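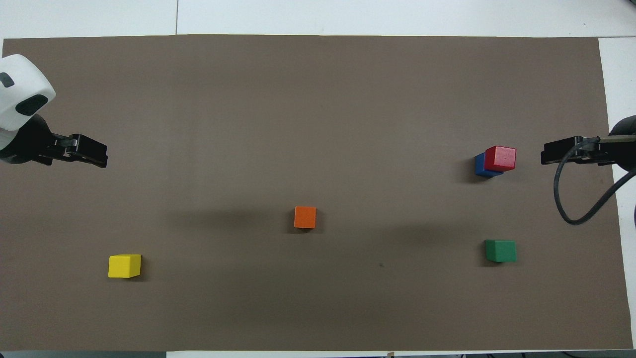 Paper for covering a bench: weight and curl

psarras_bindery
Posts: 279
Thursday, October 11, 2018
I go through a lot of cover paper on the gluing bench and want to settle on one stock. Currently using an 80 gsm kraft from a 36 inch roll. Two problems. It cockles within a minute of PVA contact, and it has roll memory, so the ends lift unless weighted. Is heavier stock the fix for both, or does the curl get worse as the weight goes up?

Wuvby
Posts: 1,149
Heavier helps the cockle and hurts the curl. Stiffness goes up much faster than thickness, so a 120 gsm sheet off a tight core holds its set longer than your 80. Buy it flat if you can. If you have to buy rolls, take the outer third for the bench and use the rest for wrapping.

Flilteta
Posts: 3,199
Disagree on buying flat. Flat sheets at full bench size cost too much to ship and the corners arrive crushed. Cut the roll to length, reverse it around a mailing tube overnight with a loose rubber band at each end, then leave it under a board for a day. I do ten sheets at a time.

Wuvby
Posts: 1,149
A day and a half of prep for something that ends up in the trash. Sheets cut to half bench width ship fine. Overlap them an inch and tape the seam.

Flilteta
Posts: 3,199
A taped seam telegraphs through anything thinner than cover board. I had a line across a full set of endpapers in July from exactly that.

Huiling Ding
Posts: 2
I would separate the two problems. Cockle is fiber expansion across the grain, and on machine-made kraft the grain runs along the length of the roll. So the sheet grows mostly in the width. If you tape all four sides it has nowhere to go and will buckle. Tape one long edge only and leave the other free – it will still move, but it moves flat.
Sizing matters as much as weight here. A hard-sized 90 gsm will outlast a soft 120 under PVA. Test it with a drop of water on an offcut and time how long before the back darkens.

psarras_bindery
Posts: 279
Drop test on mine: back is dark at 40 seconds. No idea if that is bad.

Huiling Ding
Posts: 2
It is low. I would want several minutes.

Trerance
Posts: 279
Or stop using kraft. Silicone release paper, one sheet lasts weeks, dried PVA peels off.

Flilteta
Posts: 3,199
Work slides on it. Fine for drying, useless for casing in.

Trerance
Posts: 279
Not if the paper is single-sided and you put the coated side down under the piece you are gluing out, coated side up only when – never mind, I see the problem. I still use it for drying.

psarras_bindery
Posts: 279
Ordering a short roll of hard-sized 90. Will tape the long edge only and report the drop time when it gets here.

Wuvby
Posts: 1,149
Check the core diameter before you order. Three inch minimum.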